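Search the newsletter
Search
Enter keywords

The Pattern Drawer: In Defense of Too Many Flowers

Wednesday, September 18, 2024
By Rianne Timmermans
2 min read

My aunt in Pernisville papered her dining room in brown damask in 1974 and then, finding the result a little quiet, bought a floral tablecloth. For 38 years we ate pot roast in there and lost peas against the pattern. When she sold the house, the new owners painted everything the color of a dentist's ceiling and sent her a photo, as if she might be pleased.

I bring this up because the fall swatch books from Imard have landed, all 2,000 pages of them, and the plain wall is apparently on its way out again. Good. I have been waiting since March, when Teshome wrote in these pages that one pattern per room is "plenty for most people." Several of you wrote in to agree. I have your addresses.

Mixing prints is easier than the magazines let on. Keep the browns with the browns. Put the big pattern on the wall and something paler on the table, where you'll want to be able to find your fork. If the paper has stripes, hang it straight, or you will spend your evenings with your head tilted.

Tablecloths are where timid people should begin, as they can be folded up and denied. A light gray ground is forgiving with most wallpaper. I'm fond of ferns and leafy sprigs in gray with round orange-tan blossoms scattered among them, against beige stripes and brown damask at the back and brown florals on either side. My aunt would have asked where the curtains were.

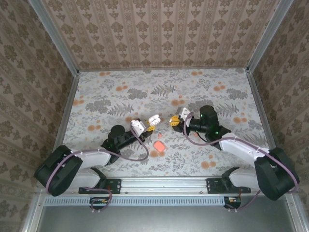
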